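The pretend kitchen table, and other progress
05/05/2018
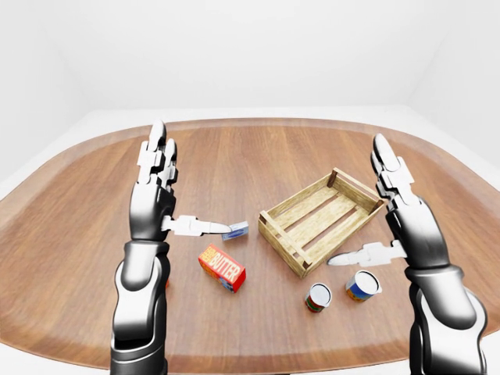

So I've been stuck on thumbs for most of the month. If you've been following along you'll know the plan was always to get the two arms working in the simulator first and only then let them loose on anything in my garage that can break, and I'm sticking to it, mainly for the sake of my fingers and the shelf with the paint on it.

The job I've set them is putting the shopping away. Well, putting it in a crate, which is as near as I'm going to get for a while! I've built a table with a raised rim round it, put a slatted wooden crate on top and scattered a few groceries about: a red carton of butter, a little blue and white box and two cans, one short and squat, the other taller and wider. The walls are plain white and they're staying that way, as I spent a whole evening on wallpaper for the last room and Ayman rightly told me off for it.

The butter is the one I thought would be easy. It's a box, it's got nice flat sides, what could go wrong? But it's lying at a diagonal, and the left hand likes to come in dead straight with its thumb stuck out sideways like it's hitching a lift. When I ran it on the old settings it shoved the carton along the table for a good while before it gave up. I must have watched that 8 times. Suryani suggested turning the wrist before the hand comes down (I'd been doing it after, don't ask) and that's helped no end, though the little box still pings off now and then.

The big can has a different problem. The right thumb ends up hanging over it on the way to the crate, and if I lower the arm too soon it clips the lid. I've put in an extra stop higher up, so now the arm goes up, across, waits, and then comes down. It looks a bit like someone trying to remember what they came into the room for. Slow, but I don't mind slow.

I left it going overnight and it got through 500 goes. I was hoping for 2,000, but the laptop had other ideas and was hot enough to fry an egg by breakfast. Rizal has offered me his old desktop, which he calls Grellon and speaks about very fondly, so I'll be round there with the car as soon as he's found the right lead.

On the real thing (the one on the bench, I mean) I've got 7 motors wired up on the left side and the right side is still in carrier bags. The shoulder bracket I printed split along the layers, so I've done it again lying flat with thicker walls and it feels much sturdier. Horácio reckons I should have it cut from aluminium and he's probably right, but I've got most of a reel of plastic to use up first.

Next job is the crate itself. The gaps between the slats are a pain, as the simulator treats every slat as a separate thing to bump into and it all slows to a crawl when something lands in there. I might cheat and put an invisible solid floor in it. If anyone's done this and knows why I shouldn't, please leave me a comment before the weekend!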